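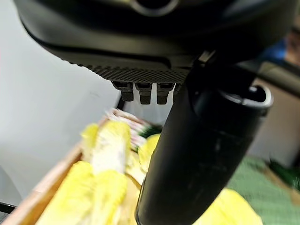

Afroza Matubbar objects that everyone in the trade already knows produce by the front door lifts sales, so why spend a whole session on it? Fair enough, and I'd like to start there. Everyone in the trade does say it. What I want from you by the end of this unit is the ability to ask how they know.

Unit 2: Store layout and the evidence for it

Reading for this unit: the Plonville layout report (all of it, including the appendix), the short reply by Vlachou, and the Nellden sales brochure. Read the brochure last.

1. The claim

You will meet the claim in several forms. Put fresh vegetables first and shoppers feel good about themselves, so they buy more treats later. Put fresh vegetables first and shoppers think the whole store is fresh. Put them first and people simply buy more vegetables. These are three different claims. They predict different things on the receipt, and the first and third can pull against each other. Yet trade writers slide from one to another inside a paragraph, usually with the same footnote doing the work for all of them.

Follow that footnote. In most of the sources I have checked it leads to another trade article, and from there to Plonville.

2. What Plonville did

The report covers 17 stores in one chain. Each store moved its produce section to the entrance during a planned refit, and sales of fresh produce were compared before and after. The headline figure is a 34 percent rise, and it is the number you will see on slides.

Now look at what else a refit involves. The lighting was replaced. The floors were redone. Several stores extended their hours, which the report mentions once, in the appendix. There was also a reopening promotion with discounts on fruit. Any of these could move sales by itself. The report has no group of stores that got the new lights and the discounts but kept the produce at the back, so there is no way to pull the layout effect out of the pile.

The "before" period was January and the "after" period ran into summer. People buy more melons in summer. I don't think that point needs a citation.
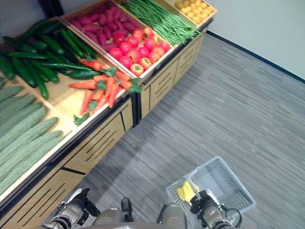 Vlachou's reply makes a further point that I find harder to wave away. The chain picked which stores to refit, and it picked the ones in neighborhoods it expected to grow. A store that was going to do better anyway will look like a success whatever you do to its front door. Plonville answers that the choice was made "on operational grounds," and leaves it at that.

3. The mood argument

The idea that buying vegetables gives you permission to buy cookies is a nice story. It feels true, and that should make you a little careful. The support comes mostly from lab tasks where students pick items from a list on a screen, with no money, no hunger and no kids pulling at their sleeves. Choosing from a list is a cheap act. Whether it carries over to a person doing the weekly shop is an open question, and I have yet to see a paper that settles it.

Mock stores are a step up from lists, but only a step. People behave well when they know they are in a study. They also tend to shop in a mock store once, when nearly all real grocery shopping is habit.

4. Tranent

The Tranent trial is the one I would take seriously, so naturally it is the one hardly ever quoted. Two matched stores, one changed and one left alone, then swapped. Produce sales went up a little after each move and drifted back. The authors suggest that shoppers noticed something was different, looked around more, and then stopped looking. If they are right, what sells is the change itself, and the position hardly matters. Two stores is a very small trial, though, and I would say so even if I disliked the result.

5. Nellden

Nellden sells layout advice. Its brochure promises gains "proven in independent research." The research is Plonville. Read it with a pencil and mark each sentence that could be checked. There are fewer than you would expect.

For next time

Write one page on how you would test the third claim in a single chain with a normal budget. Say what you would hold steady, for how long, and what result would make you give the claim up. If you can't think of such a result, change the design until you can. Pages that only list the faults in Plonville will come back to you - we have done that part. Bring a printed copy, as we will trade papers in the second half of class.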